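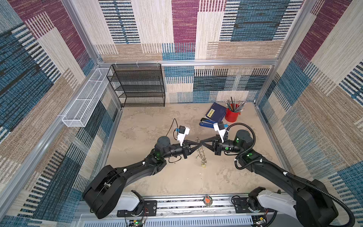

Catacutan District Council
Minutes of the ordinary meeting, April 2026
Taken and typed up by the clerk

We got going a little late, as the opposition side was still finishing its own meeting down the hall and I could hear through the wall that it wasn't going to be quick. The chair opened with the usual reminder about phones. A phone rang during the reminder.

Apologies were read out from the member for Gresance East. All other seats filled, and the public benches were fuller than I've seen them since the budget.

Minutes of the last meeting

Approved with one correction. I had written that the deputy chair "withdrew" her remark about the roads department. She says she "set it aside for now." I've changed it, and the chair signed the page.

Matters arising

The bus shelter at the Trollusska end of the market road is still waiting on its roof panels. The public works office says the order went in. The member for the market ward asked when, and the office said it would come back with a date. He said that was what they told him in December, and I looked it up during the break and he's right, they did.

Item 1. The water tanker contract

This took most of the evening, so bear with me.

For anyone who wasn't there: the council signed with Amton to supply tanker water to the upper villages through the dry months. The opposition group put down a motion asking the chair to publish the full contract, including the penalty clauses, and to explain why only 2 companies were invited to bid.

The leader of the opposition group spoke first and went on for a good while. Her main point was that people in Gresance have been paying for private water on top of their rates, and they've got every right to see what the council agreed to in their name. She read out a letter from a shopkeeper who had kept all his receipts (they were passed around the table, and I have copies in the file if anyone wants them). She said she had asked for the contract in writing and got back a single page with most of it blacked out.

The chair replied that the contract is a commercial document and the company has asked for some of it to be kept private. He then said that if the supply gets delayed because of all this noise, the people making the noise should be ready to answer for it. That went down badly. There was shouting from both sides and a fair amount from the public benches – I've not tried to write it all down, and I don't think anyone would thank me for it. The chair called for order and eventually got it.

The member for Gresance West asked if the chair was saying that asking a question in council could stop a truck. The chair said he was saying that confidence matters. She asked for that to be put in the minutes, so there it is.

The water officer was then asked to give the figures. Under the contract, Amton is supposed to deliver 95 loads a month, and last month it delivered 80. She put the shortfall down to a washed-out stretch of the hill road and one truck being off for repairs. Asked whether a penalty had been charged, she said that was a question for the legal office. The legal office wasn't at the meeting. 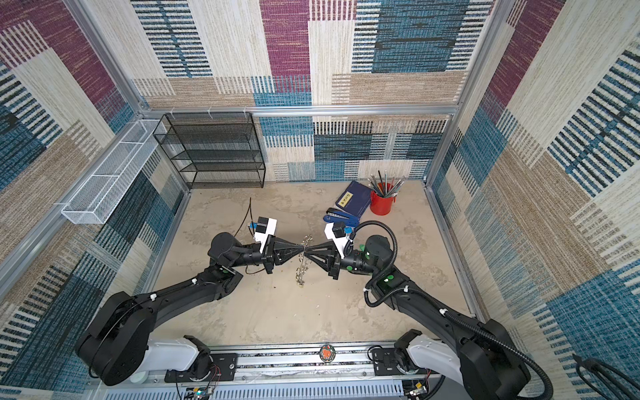
After the break we came back to the motion. Two members of the governing group said they would be happy to see the contract published once the company's bank details were taken out, and I think that surprised a few people on their own bench. The chair asked for five minutes and went out to talk with his group. It was closer to twenty.

When they came back he offered an amendment: the contract will be made available for members to read in my office, with a summary going up on the notice board and the website. The opposition leader said a summary written by whom? After some back and forth it was agreed that I would write it and both groups would see it before it goes up. I'd like it noted that I wasn't asked first, but I'll do it.

The motion as amended passed on a show of hands. The member for the market ward abstained and said he would rather have had the whole thing in the open.

Item 2. Petition from the upper villages

A petition with 1,000 signatures was handed in by residents, asking for a public meeting on water supply to be held up in Gresance and not in town. The chair thanked them and said the council would look at dates. One of the residents asked if she could speak and was given three minutes. She used them well. She said that the tanker comes when folks are at work, and that older people can't carry full cans up from the road. The water officer said she would look at moving the afternoon run later.

Agreed that the meeting will go ahead in the school hall, provided the school is happy with it. I'm to write to them.

Item 3. Speaking times

The chair had put down a proposal to cut speeches on motions from ten minutes to six. The opposition group said the timing of this was very interesting. Several members on both sides said they'd been there long enough for one night, and it was held over to the next meeting without a vote.

Any other business

The heater at the back of the chamber is making that noise again. I've reported it.

The member for the market ward asked for better parking on meeting nights. Noted.

Actions

Clerk: write contract summary and send to both groups; make contract available for reading; write to the school.
Water officer: report back on afternoon deliveries and the hill road.
Legal office: written answer on penalties, before the next meeting.
Public works: date for the Trollusska shelter roof.

The chair closed the meeting at ten past ten.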